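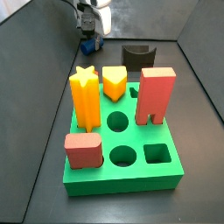
Sep 8, 2026 – Foam compression set, second round. Pads cut from the Clarneck and Zarstead sheets came out of the clamp fixture this morning after 16 days at room temperature. Thickness read at the center and at one corner, 2 readings each, same dial gauge as June. Clarneck recovers slower at the corner. The cut profile matters more than I allowed for: a star outline like the yellow prism in the back-left corner of the green board has narrow points, and a point has little material beside it to share load. Square pads will not show this.

Zarstead pads: no difference between center and corner that I would trust at this gauge pressure. Gauge foot probably too small for soft foam, it sinks before the reading settles. Try the wide foot from the Birhane kit.

To do
- cut 2 star pads per sheet, points along the grain
- re-zero gauge between sheets
- ask Festen for density on the June lot – label only gives sheet size

Fixture bolts were finger tight on the left side. Torque them next time and write it down.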